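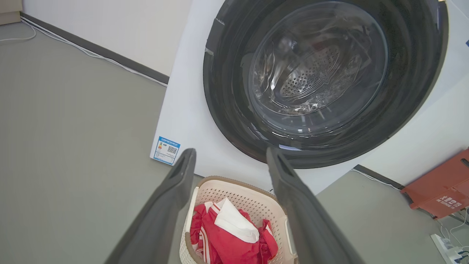

Do you need to leave the washing machine door open between washes? A few hours ajar is enough for most people, with the rubber seal wiped first, and you can shut it once the seal feels dry to your finger.

Right, that's the short version. I've been asked it so many times since I posted about moving the laundry into the back room that I'm doing a proper thread. Get a tea, it's a long one.

Background for anyone new: the machine used to live under the worktop in the kitchen, wedged between the fridge and the bin. You could get the door open three quarters of the way before it hit my knees. In August we finally had the pipes run through to the back room and I have been insufferable about it ever since.

The seal first, as that's what everyone asks about. It's the big dark rubber ring round the opening and it has a fold in it. Peel the fold back at the bottom, where water sits, and run an old flannel all the way round. I do it after the last load of the day. Takes less time than typing this.

Things I've found in the fold: a hair grip, half a tissue, a guitar plectrum (we do not own a guitar), one of those tiny buttons off a shirt cuff. The hair grip is the one to worry about, they rust and leave an orange mark that comes off on your whites.

If it's already gone a bit black and spotty, I used a paste of bicarb and washing up liquid on an old toothbrush, left it while I had lunch, then wiped it off. Got most of it. Two bits at the bottom never shifted and I've made my peace with them.

Please don't mix cleaning products in there, by the way. One thing at a time and rinse in between.

Next: the basket question. I had one of those tall hampers with a lid, by Grastberg, looked lovely on the website. Sadly you put a damp towel at the bottom of a deep hamper and you've basically started a compost heap. It's now holding wrapping paper and is very good at that.

What I use now is a plain low plastic one with little holes all over and a handle at each end. Mine's a Flenduna, it was in the sale and I nearly didn't bother. Best thing in the room! It goes on the floor right in front of the machine, under the door, and anything that drops out on the way drops into the basket.

Before that I was carrying armfuls and leaving a trail of socks down the hall like something out of a fairy tale.

Low matters more than you'd think. If the basket's too tall the door swings into it and you end up kicking it backwards with one foot while holding wet jeans. Measure from the floor to the bottom of your door before you buy. I wanted something under 47 cm so the door would clear it easily.

Okay, sorting. I know some of you have four bags with labels on. I admire you. We have whites, darks, and RED, and red gets a category of its own because of what happened to the pillowcases.

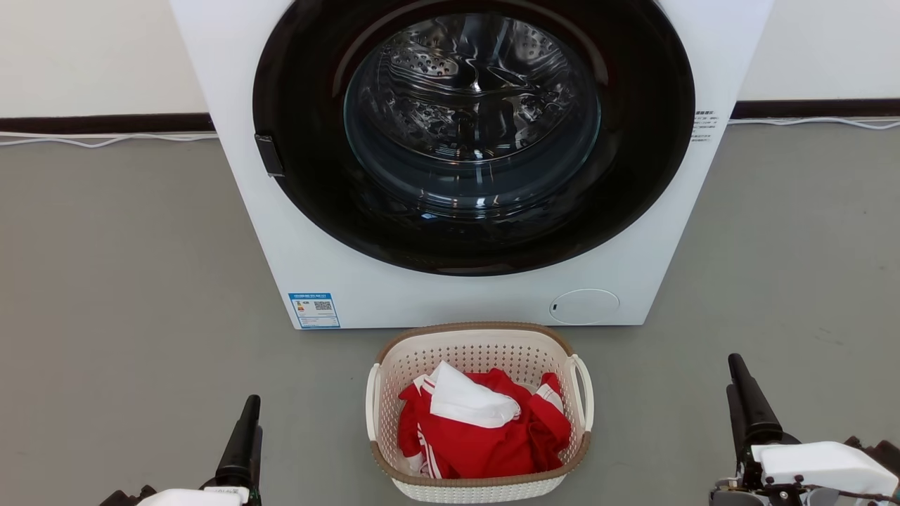 The trouble is red sports stuff with white bits on it. Stripes, piping, that sort of thing. You can't put it with the whites, obviously, and if it's new the red can creep into its own white stripes, which feels like a very unfair design.

What works for me: cool wash, inside out, zips done up, nothing else in with it for the first couple of goes. Then out of the drum the minute it finishes. It's the sitting about in a wet heap that seems to do the damage, much more than the wash itself.

If you're not sure whether something's going to run, wet a corner of it, press it hard on a bit of white cloth and look at the cloth. Pink means wash it alone. I keep an old white tea towel for this and it is now a sort of diary of every bad purchase I've made.

Colour catcher sheets – yes, I use them, no, I don't trust them with anything I love. The Drerley ones come out of the wash an impressive colour so they're clearly catching something. I'd still do the first wash alone.

Someone asked what to do if it's already happened. Don't dry it! That's the main thing. Keep it wet, wash it again on its own as warm as the label lets you, and do that before you try anything fancier. I rescued one pillowcase out of three that way. The other two are for decorating in now.

Shiny tracksuit fabric and fabric softener don't get on either. It leaves a sort of film and then the thing holds on to smells for ever. I stopped using softener on all the sports kit last year and it comes out fine without.

While I'm on dosing: I was using far too much powder. I'd been filling the scoop to the top for years without ever looking at the line inside it. Read the back of your packet, find out if your water's hard or soft, and measure it for a fortnight. The grey gunk in the drawer went down so much I thought I'd broken something.

The drawer comes out, too. All the way out. There's usually a tab to press down at the back. I am not going to tell you how long I'd had a washing machine before I learned that.

Filter next, and this is the one people skip. On most front loaders it's down at the bottom at the front behind a little cover, often in one of the corners. Machine off and cooled down, old towel on the floor, shallow dish under it, and turn it SLOWLY. Water will come out. More than you expect. I did it the first time with a saucer.

I do mine every couple of months. If your machine has started leaving the clothes sopping or is humming and not emptying, look there before you ring anybody. Ours once had 70p in it, in coppers and one sad twenty, and that was the whole problem.

A few people wanted to know about the floor in the back room. It was carpet, which was mad. We took it up and put something smooth down so I can mop up after the saucer incidents. Politis did the fitting and the total came to £425, with 300 of that being the floor and the rest being them taking away the old carpet and the horrible grippy strips. I was braced for more.

Do leave yourself a bit of space behind and to the sides if you can. Ours was jammed in so tight in the kitchen that it rattled against the units on every spin, and I assumed it was a noisy machine. It's the same machine! It's so much quieter with a gap round it and all four feet level.

Levelling is just a spirit level on the top and a spanner on the feet. Front to back, then side to side, then try to rock it by the corners. If it rocks, keep going. I went round ours three times and had to lie on the floor for one of the back ones.

Answering a few together now.

Do I wash the basket? Yep, in the shower, with washing up liquid, when I remember. The holes collect fluff. A soft brush gets it out.

Same basket for dirty and clean? I do, sorry. But I give it a wipe before the clean stuff goes back in if there's been muddy kit in there. If you've got the room for two, have two.

Do I do a hot empty wash? Once a month, hottest setting, nothing in the drum. I mostly do cool washes so it needs it. If I forget, the room tells me.

Best time of day? First thing, so it can go out on the line, or on the airer by the window when the weather's like this. I've tried putting one on overnight and I just lie there listening to it.

Still to sort: somewhere to hang things straight out of the drum. I'm torn between a rail on the wall and one of those pulley airers that go up to the ceiling. The ceiling's not that high in there and I can see myself walking into wet sleeves every morning. If you've got a pulley one in a low room, tell me how you get on with it.

And somebody please tell me how you fold a fitted sheet, as I've watched the videos and mine still goes in the cupboard as a ball. Off to empty the drum, it's just beeped.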